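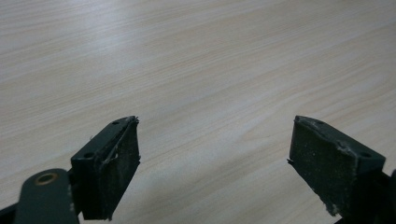 Sunday, late, tea gone cold beside me

I promised myself I'd write this one down before bed, even though my feet are up on the other chair and I'd much sooner be asleep. It was a long day of spoons. I never thought I'd write that sentence, but there it is, and I've had worse days in that room!

Harsh Nigam came by before lunch with a bag of oranges and his usual question, which is when one of these machines is going to come over and do his dishes. He asks it every time, and he asks it so nicely that I always try to give him a proper answer. Today I told him to forget the washing for a minute (washing is mostly water and patience, and a box in the kitchen has been doing that since my grandmother's day) and think about the putting away. Take a spoon out of the drainer, carry it to the rack, find the hook, get the handle onto the hook, let go. He laughed and said his nephew can do that. I said yes, and how long did it take to make a nephew?

He took the point, I think. He also took back two of the oranges.

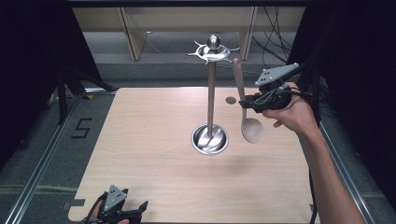

So the spoon rack. We call this batch of work Bolier, for reasons that go back to before I joined, and it's all kitchen things. The rack is a pretty little object, stainless steel, with a round base and a thin pole and a sort of star of curved hooks at the top with a ball on it. My aunt had one very like it and never hung anything from it but a tea strainer and her reading glasses. What makes it such a pest is that everything you care about is up in the air. On a table you have the table to help you, and if you're a bit low, well, you bump the wood and stop. Up there the hook is a skinny curved thing and the spoon is hanging from your grip, and any little tilt at the bottom is a bigger one by the time you get to the tip.

I do think about how much my own fingers do without asking me. When I hang up the ladle at home I'm usually talking, or listening to the radio, and my hand just feels about for the hook until it finds it. I don't look. I tried looking tonight, over the stove, and it was much harder, like going down stairs while thinking about stairs. With two flat pads instead of fingers you lose nearly all of that. You can squeeze and you can turn your wrist, and you have to plan where the handle is going to be before you've picked it up. I got noticeably crabby over it by mid-afternoon, and ate an orange.
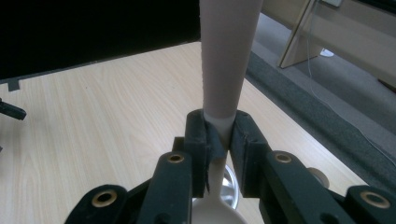

Holding it by the neck, bowl end down.

Where to hold a spoon is a whole subject, by the way. I must have spent my lunch on it. Take it up high by the wide part of the handle and you have a nice broad bit to squeeze, but then your fingers are right up where the hooks are and everything gets crowded. Take it at the neck and there's lots of room above, only there's less to hang on to. I like the neck better. Harsh, who had only been watching for the length of an orange, was firmly for the handle. I wrote both down in the Bolier notebook with our initials.

The plan sheet has 24 goes at the spoon on it, and I had 19 ticked when I packed up, so the rest will have to wait. The whole list across all the kitchen things is 156, and I try not to look at that page.
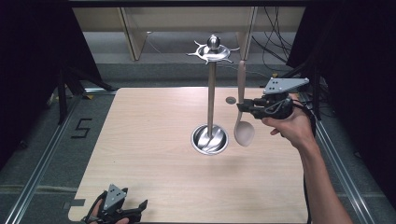 Spoon next to the pole, hooks overhead. My least favorite inch of the whole job.

Can they do the chores yet, then? I've been turning it over all evening. I'd say some of them, in the right kitchen, with the right spoon, and with somebody like me standing near. The folks at Rawat are much more cheerful than I am and talk about clearing a whole table. The Pleltitano people have gone the other way and only want to do boxes on a shop floor, the same box on the same shelf all night long, and I have to say I see the sense in that. A shop will put its shelves where you ask. My kitchen has a drawer you have to lift and kick, and I wouldn't know how to explain the kick.

Still, I came home and washed up my one bowl and my one spoon, and stood there with the wet spoon in my hand feeling rather fond of it. I can't say I'd give the job away even if I could. The floors, yes, gladly, tomorrow. The laundry too, and whatever it is that lives behind the stove. But I like drying up, I get my best thinking done there.

Must remember: bring the other notebook, call Cevport back about the delivery, and return Harsh's bag, which I seem to have walked off with.

6 comments
Share this entry (3)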